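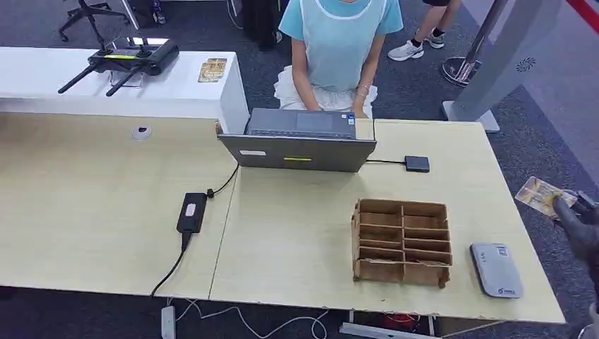 Laxdal has changed the stabilizer system in its pint line. Old label: guar gum, carrageenan. New label: locust bean gum, guar gum, no carrageenan. Notes from two weeks of tasting follow. 1/14

Flavors bought: vanilla, coffee, black currant. The black currant is a sorbet and never had carrageenan in it, so treat it as the control.

First, what the gums do. Ice cream contains small ice crystals. Every time the pint warms up and cools down, the small ones melt and the water refreezes onto the large ones. Gums thicken the unfrozen part and slow that down.

Carrageenan does a second job. It keeps the milk proteins from separating out of the mix while it sits in the tank before freezing. Guar and locust bean gum on their own tend to make that separation worse.

So taking it out is a process change as well as a label change. Either the mix goes to the freezer sooner or something else holds it together. Laxdal's label doesn't tell you which.

Vanilla, straight from the freezer: denser than the old one, slightly chewy. Locust bean gum does that. I'd guess a bit less air too, but the net weight on the lid is the same, so I can't support the guess.

Vanilla, after ten minutes on the counter: holds its shape at the rim and goes soft in the middle. The old one slumped evenly. I prefer the old behavior for scooping and the new one for eating out of the pint.

Coffee is the better product now. The old version had a faint pudding finish that sat on top of the roast. It's gone. Bitterness comes through sooner and leaves sooner.

Heat abuse test. One pint each of vanilla and coffee, 20 minutes on the counter, back in the freezer overnight, repeated for three days. Home freezer, no data logging, so take it as a kitchen result.

Vanilla after cycling: coarse along the wall, fine in the core. Coffee: the same, a little less. Both were better than the Ismont vanilla I ran through the same cycle in July. Ismont uses egg yolk and no gums, and it went sandy all the way through.

That isn't a knock on Ismont. Eaten the day you buy it, Ismont is still the best vanilla at this price. It just has no tolerance for a bad freezer case, and the store on Povov Street has a bad freezer case.

Kirsten Oddsson asked whether the new Laxdal works in a milkshake. Yes, but use less milk than before. Mine came out thick enough that the straw stood up. Blend it short. Long blending warms it and you lose the body.

Dougal MacBrayne disagrees with me on the coffee and says the old finish was the whole point of it. Fair. If you feel the same, Pristton coffee still lists carrageenan and is close to what Laxdal used to be, only sweeter.

How to tell old stock from new: read the ingredient line. The front of the carton hasn't changed at all. My store had both in the same row as of 2015-01-15, old pints at the back.

Black currant sorbet, for completeness: no change I can find. Same slightly gummy edge, same good fruit. Still the one I'd buy first.

Next up is Pristton's frozen custard, if I can find one that hasn't been thawed and refrozen on the way to the store. The last pint had shrunk away from the wall on one side — usually a sign it got warm in transit. 14/14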